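Hesia Counter Arm, Model 2415
Sold and serviced by Plistell

We sell this arm, and we'd like you to read the whole page before you call us about it. A good number of the inquiries we get come from managers who have already told their staff that the break room or canteen will be looking after itself by April. It won't be.

The Hesia is a single arm with a two-finger gripper, meant for light clearing work in staff kitchens, tasting rooms and small canteens. It picks up cups, bowls and small packages and puts them where you've taught it to put them. It doesn't scrub. It doesn't wipe a counter, and it has no opinion about the milk. The maker's brochure uses the word "effortless" on the first page and again on the third, and we've asked them to take it out.

What it does well is dull and repetitive. Cups of a shape it has been taught go from counter to rack at a steady pace. Shallow bowls take more teaching, as the rim has to be gripped at the right angle. Paper bags are a gamble. A stiff one can be lifted, a soft one folds up and drops whatever was in it. 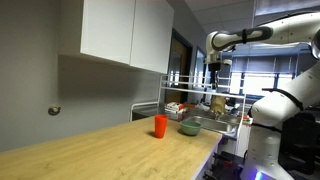
What happens to the person who used to clear the counter?
In the workplaces we've supplied, that person kept the job and the job changed. Less of the shift goes to carrying cups and more of it goes to sorting out what the arm left behind, resetting it after a stop, and answering questions from coworkers. Some people like the change and some would prefer the cups.

We put that answer on the page after a long conversation with Xiaoyan Jia, who runs the staff kitchen at Aebischer. Her site took one arm on a trial and then kept it, with conditions. Her view, which she let us print: "It saved my team some walking. It did not save us a person, and I had to say so in three meetings before anyone upstairs wrote it down." She also asked that whoever works next to the arm get the training first, before the managers do. We now quote it that way.

Before you order

Reach is 596 mm from the shoulder mount. Measure your counter with the things on it that are always on it.
Rated load at the gripper is 400 g. A full mug is often over that.
Teaching a new object takes a morning the first time. The maker says minutes.
The arm stops when touched. Your staff should be shown this, and allowed to do it without asking.
Glassware is not covered by the warranty. We wouldn't try it.

The Vitumard software license is billed yearly and is separate from the arm. Without it the arm will repeat what it already knows but can't be taught anything new. We think this should be printed larger in the maker's own paperwork.

Price on request, including one site visit and a day of training for up to six people. We'll take the arm back within 188 days, less the cost of the visit. If you're buying it in order to cut hours, please tell us at the first call, and expect us to argue.

Plistell Equipment | Sales and service: use the contact form | © 2020 Plistell. All rights reserved. | Back to top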